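Gripper Trials at the Handley Bench: Frequently Asked Questions

Last updated Feb 12, 2025

What is being compared?

Two hand-held grippers, the Tunent and the Henda. Both have parallel fingers that close from the sides, and both carry a camera that looks down past the fingertips. A person holds the gripper and does the task by hand. We want to know which one gives better recordings and which one people can use for a full session without trouble.

Do I need any experience with robots?

No. If you can pick up a cup, you can do the trial. We do ask that you spend the first 8 tries getting used to the trigger. Those tries are recorded but left out of the results.

Why hand-held grippers and not an arm?

The arm comes later. Ait Brahim, the shop that builds our mounts, is making an adapter so that either gripper head can go on the arm we already own. It is due in April. Until then we can learn most of what we need from the hand-held versions, and they are much quicker to set up.

What objects are used?

Paper cups, plastic containers, shallow trays, folded cloth and a few small tools. Most questions we get are about the cups, so there is more on those below.

How should I grip a paper cup?

Come in from both sides with the fingers level, and close until the cup stops sliding. Then stop. A paper cup will bend long before the gripper reaches its limit. Hold it high on the wall if there is liquid inside, and keep it upright through the whole lift.
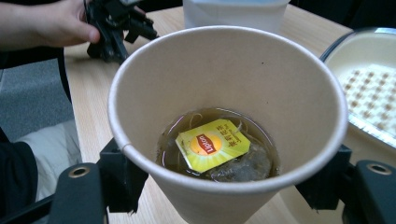 Camera angle matters as much as the grip. We score each recording on whether the rim of the cup, both fingertips and the contents can be seen during the lift. A steep view from above works well for this. With a tea bag in the cup, you should be able to make out the string and the yellow Lipton tag lying on the tea, and both fingers should be in view at the sides of the cup. If one finger drops out of view, we mark the recording down, even when the lift itself went fine. The same goes for a cup tilted so far that the far wall hides the contents.

Can I use both hands?

Yes, for the two-handed tasks. Each hand gets its own gripper. Start the recording on both before you touch anything, and tap the fingers together once so the two videos can be lined up later. For one-handed tasks, leave the second gripper alone.

How much liquid can be in the cup?

Keep it shallow. We don't test full cups at this stage. The electronics on the Henda sit close to the fingers, and the cover on that version is not sealed.

What counts as a failed try?

A dropped object, a spill, or a cup wall that stays bent after you let go. A slow lift is not a failure. If you have to let go and grip again, mark it as a regrip — that has its own column on the sheet.

How many tries have been recorded so far?

354, out of a planned 500. The rest will be split so that both grippers end up with the same number.

Which one is ahead?

It depends on the task. The Tunent has fewer bent cups. Its trigger has a longer pull, so it is easier to stop partway. The Henda is better on trays and flat items, where the narrower tips get under the edge. People with small hands have mostly preferred the Henda, and people doing long sessions have mostly complained about its weight.

The video looks dark or blurry. What should I do?

Wipe the lens first. Tea and fingerprints are the usual cause. If the picture is still dark, check that exposure is locked on the controller screen. It resets to automatic after a battery change, and then a pale tabletop can make the black fingers lose all detail.

Can I use the recordings for my own project?

Yes, if you worked on the trials. Copy the files from the shared drive and leave the originals where they are. Please keep the score sheets with the videos — the file names alone don't say which gripper settings were used.

Do I need to book the bench?

Yes. Sessions are 2 hours and include cleanup. Put both grippers back on charge before you leave.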